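Week 4 handout - miniatures, forced perspective, and why a small thing looks small

Notes by Leonor Veloso. Typed up fast, sorry, reading list is at the end. Bring this to the screening.

## Where we left off

Last time: stop motion vs. performers in costume. Costume = real time, real weight, cheap. Stop motion = total control, slow as anything. This week is the stuff around the monster. The town, the harbor, the model train that gets picked up.

Screening is *Venatov*, 90 minutes, the short cut. The long cut runs 104 and the extra is nearly all men talking in offices. Skip it unless you're writing on it.

## Scale, the short version

Three things give a model away:

- water
- fire and smoke
- dust, rubble, anything that falls

Buildings you can cheat. A good painter can make a shoebox look like a bank. But water droplets don't shrink. A wave in a tank still breaks into drops of the usual size, and next to a small boat they look like melons. Same with flame, it licks too big and too quick.

Falling stuff: a model wall is short, so it hits the floor too soon. Fix = overcrank. Run the camera faster, play back at 24.

Rule of thumb, write it down: **frame rate goes up by the square root of the scale.** Model at 1/4 size, shoot at twice normal, so 48. Model at 1/16, four times, so 96. At 1/25 it's five times, so 120. After that you need a lot of light, and hot lamps + painted foam is a bad mix.

Doesn't fix water by the way. Just makes it slower melons. People add detergent to break up the surface, or shoot from far off and hope.

## Camera height

Most common mistake in student reels. Camera too high. If we're meant to be a person in the street then the lens goes where a person's eyes would be *in that scale*, which can mean an inch and a half off the table. Get the lens down there. Dig a hole in the set if you have to. Snorkel lenses exist, we don't own one.

High shots are fine if there's a reason (helicopter, monster's eyeline). *Venatov* does monster's eyeline twice, watch for the second one, it's better.

Depth of field: small sets need a small aperture or the background goes soft and the whole thing reads as a toy. Stop down. More light again. Everything in this unit comes back to more light.

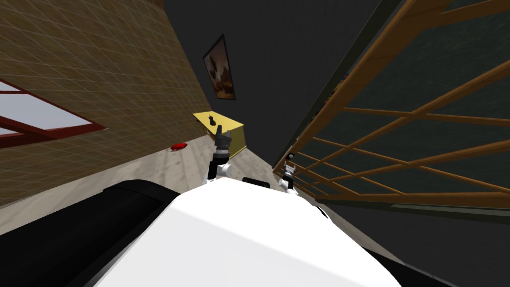
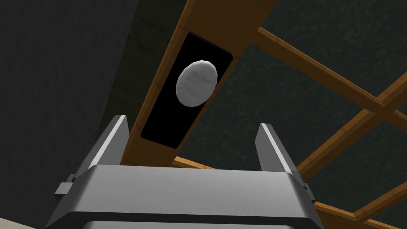

**Why not shoot everything at the highest frame rate the camera has, and sort it out later?**

The speed sets how heavy things feel. Too fast and a wall drifts down like a curtain, and a monster's footstep has no punch. You also lose exposure with every doubling, one stop each time, and then you open the lens to get it back and there goes your depth of field. Work out the number from the scale first, then shoot a test one step above and one below.

## Forced perspective

Big thing near, small thing far, line them up, don't move the camera. That's the trick. If you do move it, pivot around the lens's nodal point, otherwise the near stuff slides against the far stuff and the gag's dead.

*Bondier* (the department store film, clips only) has a street set built in shrinking steps. Full-size door at the front, then each shopfront a bit smaller. Extras at the back are kids in hats and coats. Elisa Melis has a good chapter on it, she thinks the hats were doing most of the work. I agree.

Check for:

- shadows. one light source, close by, spreads shadows at wrong angles. Back it off
- eyelines. actor at the front looking at someone "next to" them who is really way behind. Nearly always a bit off
- focus, see above

## Destruction

You get one take. Maybe two if there's money. Pre-score the walls, fill with plaster bits and a bit of ash, run every camera you have. On *Macapagal* the bridge was built in 51 sections with pins so it could be reset. First take they forgot to pull the pins. Manuela Mancuso tells this in the interview, page 2 of the packet, worth reading for the swearing alone.

Note how long the bridge shot is held before the first cut. Then compare with *Omell*, where you get a new angle on every beam and it all feels like nothing much. Discuss.

## For next time

1. Read Melis ch. 3, and the Mancuso interview
2. 500 words on ONE model shot from *Venatov*. One shot. Where is the lens, what scale do you think, what gives it away (or doesnt)
3. Groups: pick your scale and have your frame rate worked out before you come to the shop. Show Ada Sanna the math before she signs out a camera

If you're in Sânziana Dinu's section the paper goes to her, not me.

Reading:

- Melis, *The Street at the Back of the Set*, ch. 3 (ch. 4 if your keen)
- Mancuso interview, in packet
- last years tank test notes, on the shelf by the door, don't take them home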